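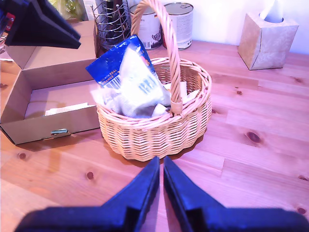
KITCHEN TIPS: Tea & Coffee

Print this page | E-mail to a friend

Getting a better cup out of the coffee you already have

I have been meaning to write this one since the spring, when Damilola Ogundipe wrote in to ask why the coffee she makes at home never tastes like the coffee she drinks at her sister's, when they both buy the same bag from the same shop in Ornthorpe. I said I'd get to it, and then there was the marmalade business, and then the long run of letters about limescale, and now it's June and she has been very patient with me.

So, Damilola, put the kettle on and we'll go through it.

First of all, look at where you keep it. I kept mine for years in a lovely glass jar on the windowsill over the sink, where it got the sun all morning and the steam all evening, and I used to wonder why the last third of every bag tasted of old cupboards. Coffee likes to be somewhere dark, dry and shut. A tin with a tight lid is fine, and so is the bag it came in, if you squeeze the air out and fold the top down hard with a clothes peg. Keep it away from the cooker. Keep it away from the spice shelf as well, unless you are fond of cumin in your breakfast cup.

People ask me about the fridge all the time. I don't. It picks up damp every time the door opens, and it will take on the smell of a cut onion quicker than butter does. The freezer is another matter if you've bought too much. Divide it into small bags, one week's worth in each, and let a bag come right up to room temperature before you open it — overnight on the worktop does nicely.

Next, the water. If your kettle has been sitting since last night, tip it out and start with fresh. Then let it boil and leave it alone while you get the cups down and find the milk. Water straight off a rolling boil makes a cafetière taste harsh, and that little wait makes more difference than anything you could buy. Ours is very hard water here, so I run it through a filter jug first. Maarja Lepik tells me that up at Wutmont it comes out of the tap so soft you can hardly rinse the soap off, and she doesn't bother, and her coffee is better than mine, which I try not to mind.

Now for measuring. I'm afraid this is where most of us go wrong, me included, for most of my married life. A "spoonful" in my house meant whichever spoon was clean. If you have kitchen scales, weigh it just once: 60g of coffee to 1000ml of water is a good strong family pot, and you can come down from there. Once you've weighed it, see how high it comes in a scoop or an old egg cup, and use that for ever after. My own small cafetière takes 470ml when it's filled to just under the band, and I have the amount for it written on a bit of masking tape inside the cupboard door.

Stir it once when the water goes in, put the lid on with the plunger up, and leave it four minutes. Press slowly. If it fights you, the coffee is ground too fine, and you should lift the plunger a little and try again gently. Please don't lean on it! I did that one Tuesday with the minister in the kitchen and we were wiping down the tiles until teatime.

Pour it all out as soon as it's pressed. Coffee left standing on its grounds goes on brewing and turns bitter, so if you want a second cup later, put it in a warmed flask.

A word on cleaning. Coffee leaves an oily film that you may not see but will certainly taste. Take the plunger apart once a week (the mesh unscrews on nearly all of them) and wash each piece in hot water with a drop of washing-up liquid. For brown stains in a flask, a spoonful of bicarbonate of soda and hot water, left overnight, then rinsed and rinsed again.

As for the grounds, don't put them down the sink. Saulius Kalniņš had his waste pipe up last winter and what came out of it would have filled a pudding basin. Let them drain in a sieve and put them on the compost, or dry them on a tray in a cooling oven and keep a saucerful at the back of the fridge, where they do help with the smell of fish. Damp ones are good for scrubbing a greasy roasting tin too, though not for anything non-stick, and not for a pale sink, as I know to my cost.

Next time: teapots that dribble, and what to do about the spout.

Page last updated: June

Print this page | E-mail to a friend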